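Sevlow Flat Mat, large size: review

I bought the Sevlow mat to replace a Kondorach one that had curled at two corners. It is sold for cutting, but I use it for marking hems, laying out patterns and folding knitwear for storage. Those jobs need a surface that stays flat and lines that stay readable.

Thickness is 2 mm. The Kondorach was thicker and gave better support under a rotary blade, but it also took a set after one winter stored on edge. The Sevlow came rolled and needed a night under books before the ends lay down. The smell was gone by the next morning.

I checked the printed lines against a steel rule. Along the long side there was no error I could read. Across the short side the last line sat slightly wide of its mark. For garments this does not matter. For quilt blocks I would measure with a ruler and ignore the print.

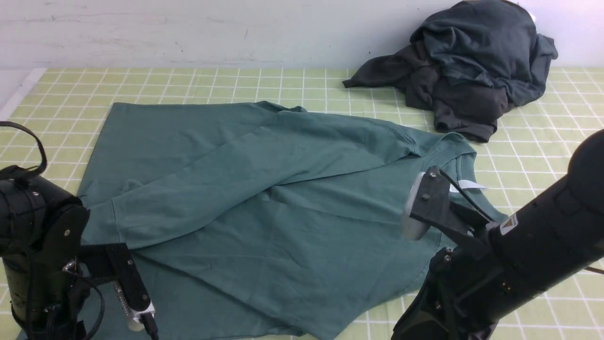
Grip is the main improvement over the old mat. Cotton jersey stays where it is put, and a seam can be smoothed out by hand without dragging the layer under it. Lining fabric still slides and needs weights. Pins leave marks that close up partly, and chalk wipes off with a damp cloth. Wax pencil does not.

Heat is the weak point. The leaflet gives a limit of 74 degrees Celsius, so pressing on it is out. Henrike Nolte, who teaches the evening alterations class I attend, keeps a wool pad next to hers for this purpose, and I now do the same.

After 156 cuts along one line with a fresh blade, the surface had a groove I could feel with a fingernail. The Flirkier mat costs more and may do better there, but I have not tested it. For layout and light cutting, I would buy the Sevlow again.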